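Home Forums New posts Parish & Mission History Members Log in

Mission letters – leave at Clunlow or send to the order?

ashcroft_lane
Bit of a long one, sorry, typing on my break. Our parish has the letters home from the Hunudden mission, the ones the sisters and the two priests sent back over twenty-odd years. Mostly to the then parish priest, some to families who handed them in later. 1,000 of them, give or take nothing, as they were numbered in pencil by someone very thorough. Now the order has asked for the lot. All of it, for their own archive, which is two countries away.

Parish meeting in February was split down the middle. I lean towards keeping them. They were written TO people here. Half of them ask after the choir and the state of the roof.

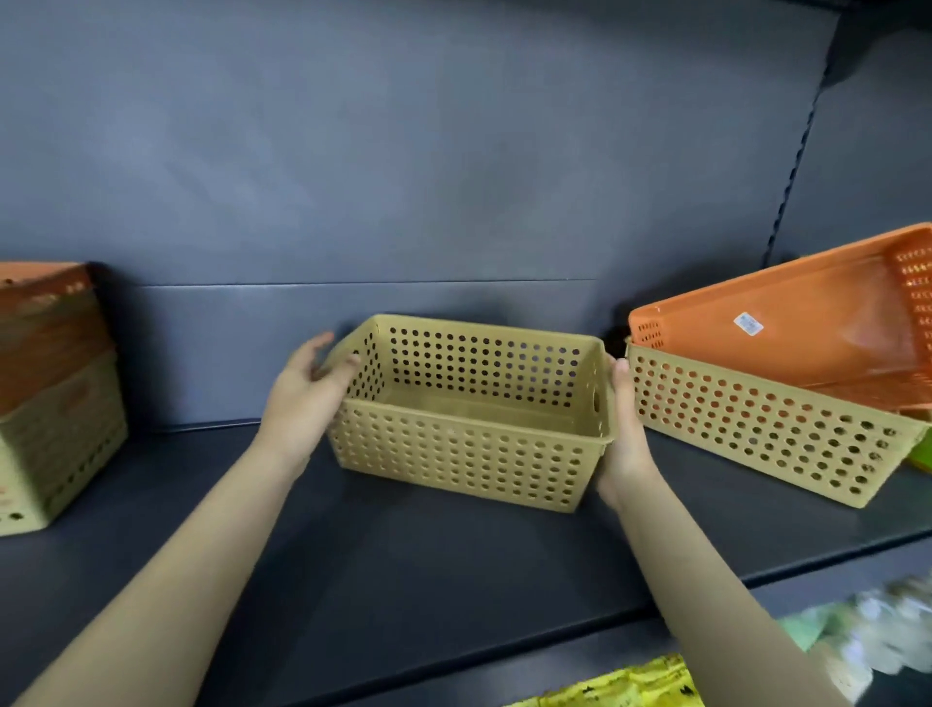
Also the order has form for this. They took the Ban station diaries years back and you try getting to see them now. Letter of request, letter from your priest, 50 days for an answer. Anyway – has anyone been through this? Who owns a letter, the sender or whoever got it?

Wissam Tannous
Paper belongs to whoever it was sent to. Copyright in the words stays with the writer and then their heirs, or the order if they left everything to it, and with vows they may well have. So you could own the things and still not be free to print them. Two separate questions and people always mash them together.

gilt_edge
Send them. Sorry but a cupboard in a sacristy isn't an archive. Damp, mice, somebody having a clear-out. I've seen baptism books come out of a boiler room.

ashcroft_lane
Not in a sacristy. Locked room, dry. And who said anything about a cupboard

gilt_edge
Fair enough. But what happens when the parish gets merged? They're all getting merged.

Ah-rin Ki
I used the Ban diaries for my thesis, so can speak to that bit. It was slow, yes. But they were catalogued properly and I was let loose on them for 2 weeks with no fuss. What I missed was the other half, what people at home wrote back and what they made of it all. If Clunlow has any replies or copies of replies, those are rarer than the letters. Please look before anything is packed up.
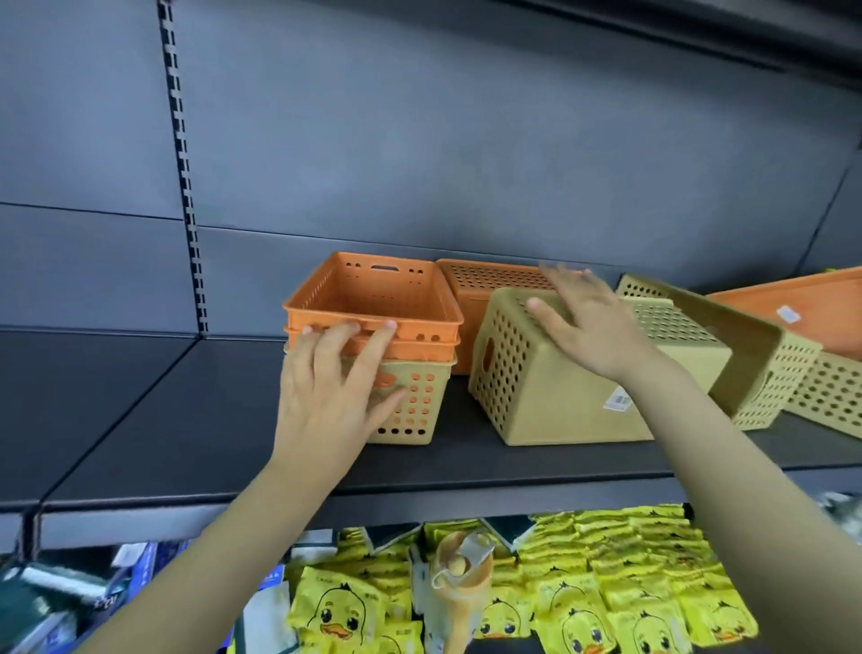 Orange and khaki baskets on the shelf

Second thing. The letters name local people at Hunudden. Converts, teachers, the woman who cooked for them. Their grandchildren may want a say, or at least sight of it. Nobody has mentioned them in this thread so far.

ashcroft_lane
No, we hadnt thought of that. It didn't come up at the meeting at all. There's a teacher who turns up in letter after letter, only ever by a first name. Will raise it.

As for replies, there's a bundle of carbon copies, 50 or so. I'd assumed they were parish business. Will look tonight.

gilt_edge
Doesn't this make my case? Carbons on thin paper with nobody reading them. An archivist would have spotted them on day one.

oldbellringer
An archivist employed by the order, who'd also spot the rude ones about the bishop and put a 100 year closure on them. I'm with ashcroft. Once it's gone you are asking permission to read your own post.

gilt_edge
That's unfair. Closures are there for living people mostly.

oldbellringer
Mostly.

ashcroft_lane
Can we not. Is there a middle way, is what I'm asking. Loan? Scan the lot and give them the scans? Mirkov parish did something like it with their mission glass slides but I can't find who to ring.
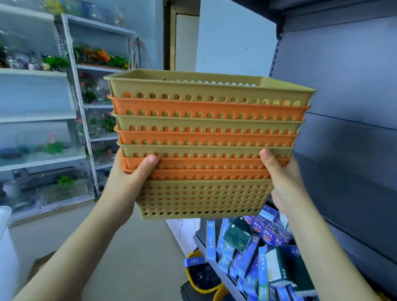

Wissam Tannous
Mirkov did a deposit, not a gift. Parish keeps title, the order stores and lists them, and either side can end it with notice. Get it in writing, get the diocese to countersign, and put in what happens if the parish closes, because gilt_edge is right on that one. Scans first, before a single sheet leaves the building. Number the scans to match the pencil numbers.

Ah-rin Ki
Agree with all of that. And scan the envelopes. Postmarks sort out the undated ones, and Hunudden post often went by way of Ban so you can get weeks between writing and sending.

ashcroft_lane
Envelopes! We've got them, in a seperate box, not matched up to anything. Right. That's my evenings gone. Thank you all, even you gilt. Will report back after the next meeting.

gilt_edge
Still think send them. But do the envelopes.

14 replies hidden | 6 likes | 3 shares

Related threads
Reading faded carbon copies
Mission magazines – any complete runs?
Who keeps the registers when a parish merges
Latin abbreviations in burial entries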